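Run 391

Breleo stopped in run 391 with its arm up, and the log said the job was done.

Laurier Charbonneau read the log twice. The simulator had tipped the robot over at minute 22, and it had gone on reporting a level floor.

"It thinks it's standing," he said.

Kauko Laitinen put down his coffee. "When does the real one ship?"

"November."

"Pull up what it saw."

Laurier opened the robot's own view.

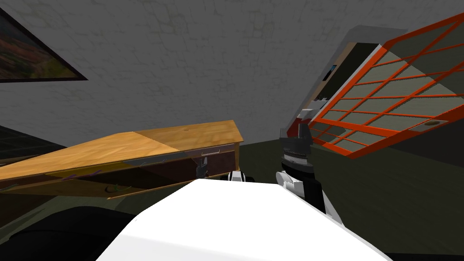

Run 392

They changed the tilt check and started over. Kauko stayed to watch the floor.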